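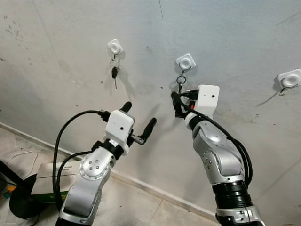
4.2 Remembering the evening dose

Figure 4. Three white adhesive hooks on a light grey concrete wall, with a car key hanging from the one on the left.

We turn now to the part of the study that gave us the most to talk about, namely how people on long-term tablets for high blood pressure manage to remember the second dose of the day. The morning dose was seldom a worry for anyone. It sits beside breakfast and the kettle, and most of the people we spoke to in Brideck could not recall when they had last missed it. The evening dose is a different creature altogether, and it wanders about with the rest of the evening.

All 100 people who joined the study were given a paper diary and asked to tick it twice a day for 4 weeks. We had thought long and hard about using a telephone app instead, and the team in Wila would have liked one, but our earlier visits had taught us that a diary on the kitchen table gets filled in by people who would never dream of opening an app. We also asked everyone to tell us, in their own words, what they had been doing on any evening when the tick was missing. These notes were often lovely to read, and a good deal longer than the space we had left for them.

Late meals, visitors and falling asleep in front of the television came up again and again. So did coming home late, which many people described in much the same way: the coat comes off, the keys go on their hook, and the mind has already moved on to bed. Several people had found their own answer to this by tying the tablet to something they did at the door (Figure 4) - hanging up the keys, say, or locking up for the night - and they spoke of it with some pride.

We sorted the notes under 5 headings, which are set out in full in the appendix. Two of us read every note separately and then sat down together to settle the ones we had placed differently. Where we still could not agree, a colleague at the Trình clinic read the note and had the final word. We should say that the headings overlap a little, and that a visitor who stays for a late meal could fairly be placed under more than one of them.

Diaries from the final 3 days were often thinner than the rest, and we have treated them with care. A blank space may mean a missed tablet, or it may only mean a tired pen, and the diary cannot tell us which. The pharmacy refill records described in Section 4.3 help a little with this question.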